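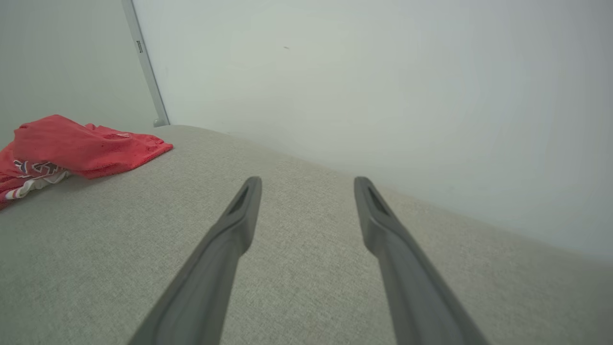 Gripper fingers and grey fabric

Ticket 464: tram won't leave Prundgate depot after update
Opened by: Aigars Zariņš
Game: Wornham Tram Driver, Android, build 1623
Category: Mods and add-ons > Tablet > Loading and saving

First off, I love this game and I've been playing the Wornham routes most evenings since December, so please read all this as coming from a fan! The new rain sounds are brilliant and the Market Street junction finally has working signals.

The problem: since build 1623 I can load my career, pick a tram, sit in the cab and do the full start-up, but the tram will not move out of Prundgate depot. The handle goes to notch one, the motor hum starts, the speed stays on 0. Brakes are off, doors are closed, pantograph is up. Every other depot is fine.

What I've tried so far, in order.

1. Restarted the game. Same.

2. Restarted the tablet. Same.

3. Changed tram. I have six in the garage and the old two-car set is the only one that reacts at all – it rocks forward a tiny bit and then settles back, as if there's a wheel chock under it. The others just hum.

4. Changed weather to clear, time to 05:40, traffic off. Same. (Lovely sunrise over the depot roof though, well done to whoever did that.)

5. Free drive instead of career. The tram moves! So the depot itself isn't broken for everybody, only in my saved career. I drove all the way out to the Otitz terminus and back to be sure, and it was smooth as anything.

6. Turned off the Goodwin Liveries pack. Same in career. Turned it back on.

7. Cleared the cache from the tablet's settings, leaving the data alone. The first load took ages and then it was the same again.

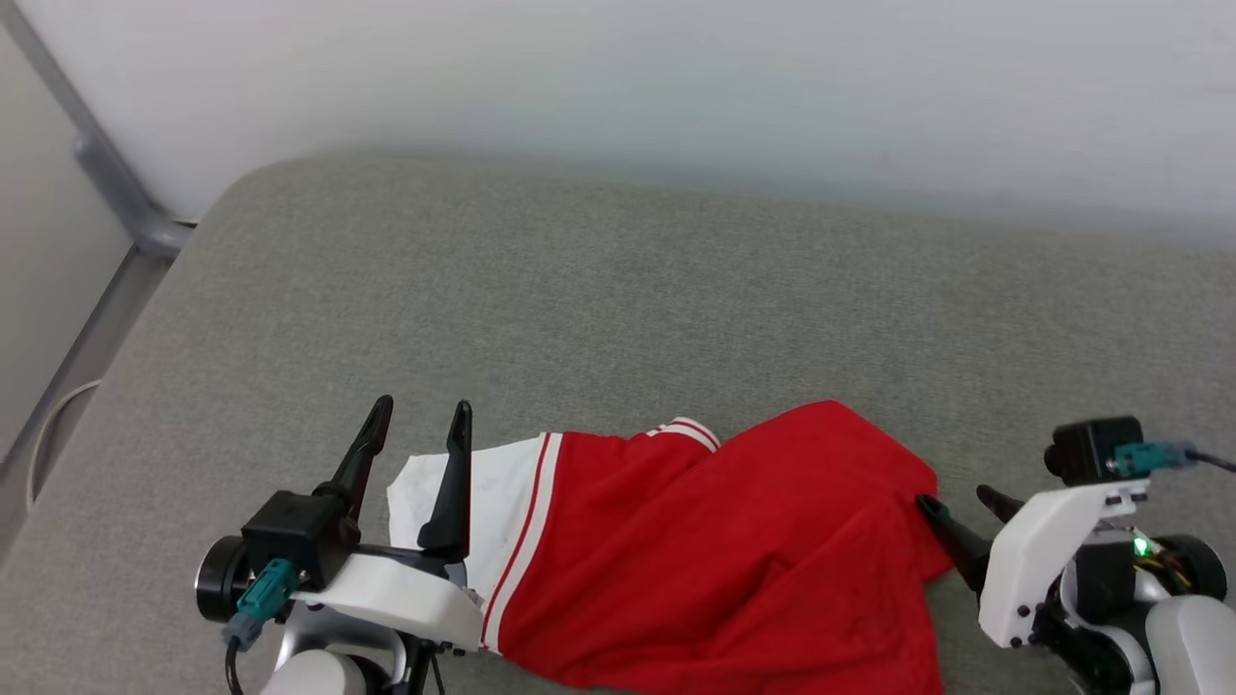 8. Started a second career in an empty slot and played until it gave me a duty from Prundgate, which is the third one if you pick the easy timetable. Tram moves. So now I was fairly sure it was something inside the old save, and I was quite enjoying myself by this point.

9. Went back to the old career and opened the duty board. The duty it wants me to do is 58, the late one to Otitz. Cancelled it and took a short one instead. The tram still didn't move, but a message flashed up in the corner for a second: "Route held by depot". I've never seen that before and it isn't in the help pages.

Reply from support, 18:20

Hi Aigars, thank you for such a thorough list, it saved us a whole round of questions. "Route held by depot" is the clue we needed. Build 1623 changed how the points at the depot gate are stored. If a save was made while a tram was standing across the gate, the game can think the gate is still taken by that tram, even after you've parked it.

Could you try the following?

Load the old career and open Depot > Yard view.
Look for a tram marked "in transit" that you aren't driving.
Tap it and choose Return to shed. Wait for the green tick.
Save to a new slot, leave to the main menu, then load that new slot.

Please keep the old save for now. If it doesn't work we'd like you to send it over.

Reply from Aigars, 19:05

You're on to something! There was a tram marked "in transit", and it's one of the Goodwin ones, the cream and green. I remember now, I was halfway out of the gate with it when the update notice came up and I quit in a hurry.

Return to shed worked, I got the green tick, saved to slot four and loaded that. First try: no movement. Then I noticed the route was still set to the cancelled duty 58. I cleared the route on the cab screen, set it again and off she went, straight through the gate at walking pace and round the curve. I actually cheered.

Did the whole of duty 58 to celebrate and got 100 for punctuality, my first ever on that line.

Two small things while I'm writing. The "Route held by depot" message goes away far too quickly, so could it stay until it's tapped? And the bell on the two-car set is louder than it was in the last build. I like it, but my neighbour may not.

Reply from support, 19:30

Great news, and congratulations on the clean run! Clearing the route by hand was a step we'd missed, so we've added it to the instructions. The message timing has gone on the list for the next build. We'll look at the bell as well, but it may be staying loud.

Setting this to solved. If the gate sticks again, reply to this ticket and it will reopen.

Status: Solved

Tags: depot, saved career, route held, liveries, build 1623

Recent tickets
Passengers board at Otitz but never get off
Steering view stuck on mirror camera after phone call
Goodwin Liveries pack shows plain white trams
Timetable resets to easy when changing language
No sound from doors with wireless headphones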